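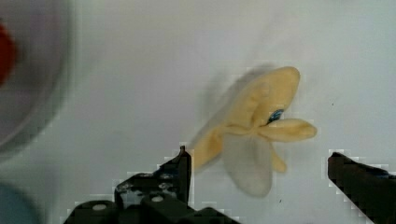 揉起来的浅黄色布,褶子里有一枚深蓝色小标签。

我到 Omus 玩具借阅馆的时候,玛法尔达·马托斯(Mafalda Matos)正蹲在门口给一辆木头卡车换轮子,头也没抬就喊:“进来进来,小心脚下那一盒螺丝!”后来的两个小时里,她几乎没有停下过手,也几乎没有停下过嘴。我录了满满一段音,回家听的时候还忍不住笑出声来。

Omus 开在 Sadow 老城区 Fenby 街的拐角,原先是一家卖窗帘的铺子。规矩跟图书馆差不多:办张卡,挑几样玩具带回家,三个星期以后还回来,喜欢就续借。目录上现在有821件东西,从摇铃到能坐进去的纸板火箭都有,办过卡的家庭是476户。这两个数字她张口就来,说完又自己摆摆手:“可是我最喜欢的数字是墙上那个。”

墙上那个是借出次数最高的一套玩具的纪录,80次。那是一套玩具厨房。

“你说奇怪不奇怪,”她说,“我们有那么漂亮的拼图,有会唱歌的,有会发光的,有得过设计奖的,结果大家抢的永远是锅碗瓢盆!我一开始还有点替那些拼图委屈呢。”

我问她觉得是什么道理。她把卡车放下,想了一会儿。

“小孩子看大人做得最多的事情是什么?做饭呀。一天三顿,锅在响,水在流,有人在喊开饭。这件事又烫又有刀,他们偏偏不能碰。给他一口小锅,他马上就知道该干什么,连说明书都不用看。我见过一个刚会走路的小女孩,端着空杯子挨个请大人喝汤,喝完还要问你咸不咸。你要是敢说不咸,她就回去再‘加盐’,来来回回能折腾一个下午!”

说到这里,隔壁屋传来一阵笑声。卜拉欣·法齐(Brahim Fawzy)在那边给几位家长讲怎么挑二手玩具。他以前是小学教师,教了18年书,如今负责借阅馆的选购和活动。玛法尔达说,她管“让东西能用”,他管“让东西有人玩”,两个人为了该不该买某件玩具,可以从早上吵到关门。

“上回吵的是一只会说话的鸭子,”法齐过来倒水,正好听见,接了一句,“我输了,鸭子买了。我现在每天都听它说话。”

他坐下来以后,话题就转到了假装游戏上,这是他最来劲的部分。他教书的那些年里,在教室后面一直留着一个角落,放一张矮桌、几只旧碗,别的什么也不布置。“老师们总想把角落弄得很像真的,要有招牌,要有菜单,要有收银台。我也干过!我花一个周末画了一整套菜单,画得可认真了。孩子们看了一眼,把菜单折成帽子戴上了。”
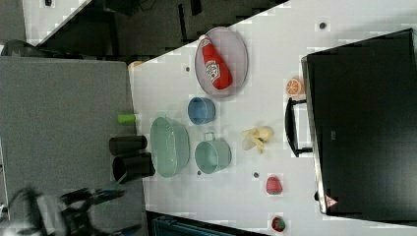 从那以后他就学会了等。东西放在那里,人退到旁边去,看孩子自己要拿它做什么。他说同一个漏盆,他见过有人拿来当头盔,有人拿来当鸟窝,还有个男孩坚持说那是医院,把所有的水果都送进去住院,香蕉病得最重,住了整整一个上午。

“这里头有非常了不起的东西,”法齐说着就站起来比画,“他得记住香蕉现在是病人,得让旁边的小朋友也同意香蕉是病人,还得在别人想把它吃掉的时候想出一个理由来拦着。你算算,这要用到多少词,多少商量!我教了那么多年语文课,有时候真想把课本合上,端一盘塑料水果进去。”

我问他,家长最常来问的是什么。他说是“我该陪他玩到什么程度”。有的家长一坐下来就开始提问,这是什么颜色呀,那个是几个呀,孩子答了两句就跑了。“我理解,大人总想让这段时间有点用处。我的建议特别简单:当客人。点菜,等菜,吃菜,说谢谢。他要是忘了给你上菜,你就饿着,过一会儿再问一声。这样就很好。”

玛法尔达在旁边插话:“要会演!我先生是全城最差的客人,给他端什么他都说好吃。我们女儿后来干脆不给他做了,说他没意思。”

接下来她带我去看后面的修理台。这是我最想看的地方,因为 Omus 在 Sadow 的名气有一半来自修东西。还回来的玩具都要在这里过一遍手:洗,晾,检查有没有裂口,少了零件的贴一张纸条。抽屉按她自己的一套逻辑分类,一格写着“轮子”,一格写着“像轮子的”,还有一格写着“不知道,但别扔”。

“最后这格是宝藏!”她拉开给我看,里面乱七八糟的,扣子、弹簧、半截鱼竿、一只木头耳朵。“这只耳朵等了很久,到现在我还没找到是谁的。我总觉得哪天会有一头驴走进来。”

布做的东西最费工夫。她说塑料的洗一洗就好,布的要看标签,要看里面塞的是什么,有的能进洗衣机,有的只能拿手轻轻揉。她有一个本子,专门记哪样东西洗过之后变成了什么样子,里面有好几页都用红笔写着“再也别这样洗”。我翻到其中一页,上面是一头毛绒熊的前后对比,画得很传神,她笑得直拍桌子。

钱从哪里来,是我本来有点不好意思问的,她倒主动讲了。借阅卡按年收费,价格压得很低;房租有一部分由街对面的 El Khatib 面包房分担,交换条件是借阅馆周末把门口让给他们摆桌子。“所以我们这里总有一股面包味。有些小孩以为玩具本来就是这个味道!”剩下的靠修理课,大人交学费,来学怎么缝、怎么粘、怎么把一颗滑丝的螺丝弄出来。二月的那一期报满得特别快,来的好多人家里根本没有小孩,就是想学会修东西。

“有位老先生,每次都带同一台收音机来,”她说,“修好了,下回又拆开带来。我觉得他就是喜欢拆。很好啊,欢迎!”

我问他们两位,有没有什么玩具是不收的。法齐说,太吵的不收(他看了玛法尔达一眼,“鸭子除外”),只有一种玩法的尽量少收。他喜欢零散的、能混在一起用的东西。不同年代、不同人家捐来的厨具放进一个箱子,大小对不上,颜色也各是各的,孩子一点都不在意。
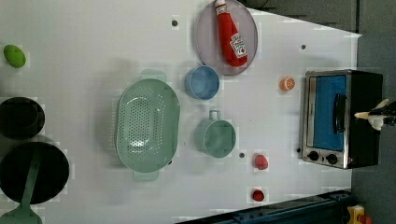
玩具厨具摆在白色桌面上,红色番茄酱瓶斜放在椭圆浅盘里,旁边是浅蓝色小杯和薄荷绿的大漏盆。

玛法尔达则说,她最怕的是“舍不得玩”的东西。有人捐过一只老瓷娃娃,漂亮极了,她摆在架子上几个星期,每个孩子伸手她都心里一紧,最后还是请原主人拿了回去。“我们的东西是要被摔的。摔坏了来找我,我高兴着呢,又有活干了!”

借阅馆办卡以后第一次借玩具,都会附一张小卡片,上面请孩子画一画他拿这件东西做了什么。画好了还回来,就跟玩具放在一起,给下一家看。那套玩具厨房的卡片已经厚得要用皮筋捆。我坐在地上看了好半天。有一张画的是一锅紫色的东西,旁边请大人代写了一行字:“给奶奶的汤,里面有云。”另一张整页涂满了红色,背面写着“番茄酱太多了”。还有一张只画了一个圈,法齐坚称那是煎饼,玛法尔达坚称那是锅盖,两个人为此又吵了起来。

我走的时候,一对父子刚好来还纸板火箭。火箭从中间弯了下去,窗户上多贴了一层锡纸,男孩很郑重地向玛法尔达报告,降落的时候出了一点问题。她把火箭接过来翻了个身,看了看底下,问他是在哪个星球降落的。

男孩说在厨房。她点点头,去抽屉里找胶带了。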